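Cell 2 -- Maintenance Diary, January

The cell was taken out of service at the start of the morning period for its scheduled inspection. Hervé Guillot conducted the mechanical work and the undersigned kept the record. Clotilde Le Goff was informed by telephone that table-clearing trials would be suspended until the finger pads had been examined and the wrist cameras checked against the reference settings.

The diary for the previous period notes a complaint concerning the left arm. Operators had reported that the gripper closed more slowly than the right on small items, and that the difference grew as the day went on. The controller log confirmed this. The left gripper required 385 milliseconds to close from fully open, against 287 for the right. Both had been set to the same value in the autumn, and no change to the settings is recorded in the interval.

Mr. Guillot began with the left gripper. The cover was removed and the slide cleaned with a dry cloth. A quantity of fine crumb was found in the channel behind the finger mount -- enough, in his opinion, to account for a good part of the delay. The old grease was wiped away and a thin film of Plakham applied in its place. The Urkex compound used last year is no longer to be used on the slides. It holds dust, and the remaining tube has been moved to the lower shelf for use on the casters only.

The right gripper was opened for comparison. It was cleaner, though not clean. The same treatment was given, and the mounting screws on both sides were brought to the torque stated in the Brunet manual. One screw on the left finger mount accepted nearly half a turn. It has been marked with paint so that any further movement can be seen without a tool.

The camera brackets came next. Each bracket was loosened, squared against the gauge, and tightened again. The left bracket had dropped slightly, with the result that the fingers stood lower in the view than the reference sheet allows. With both brackets secured, power was restored and the cell was run at reduced speed on the ordinary table setting, with the round black tray and the gray dish rack. 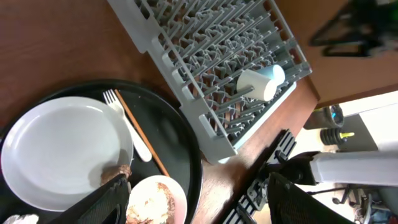
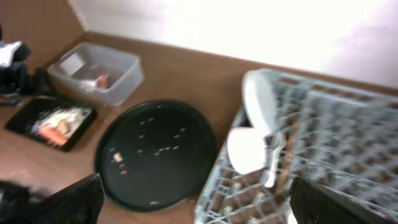

The reduced-speed run comprised 50 cycles and was attended throughout. The left gripper closed within the permitted margin of the right on every cycle. Two stops were recorded. The first was a light curtain trip caused by the undersigned, who had reached for the clipboard. The second was a position fault on the right arm, cleared by homing, and it did not recur. Mr. Guillot wishes it to be entered nonetheless, as a similar fault preceded the encoder failure of last winter.

It was agreed that the interval for cleaning the slides is too long. Trials with food leave more residue than the original schedule had in view, and the schedule was drawn up when the cell handled boxed goods alone. The slides will in future be wiped at the close of every week in which food is used, and the covers removed once a month. Ms. Le Goff gave her approval in the afternoon and asked that the revised sheet be posted on the cabinet door.

The finger pads were judged fit for further use. Wear on the left pair is somewhat heavier toward the tip. A replacement set has been requested from Curex under the standing order; the last set took more than a month to arrive, and the request has therefore been made early. Should the pads wear through before delivery, the left and right pairs may be exchanged as a temporary measure, with an entry made in this diary.

Items carried forward: the encoder on the right arm to be read daily until further notice; the cable tie at the left elbow to be renewed; the spare bracket gauge to be located. It is not in the drawer where the inventory places it, and Mr. Guillot has no recollection of having returned it.

The cell was released for normal use at 4:40 p.m.

Search the diary
Enter a word or entry number
Go

Recent entries
Cell 2 -- Slow closing reported on left arm
Cell 1 -- Air filter replaced
Cell 2 -- Light curtain test
Stores -- Change of grease for all slides
Cell 1 -- Emergency stop inspection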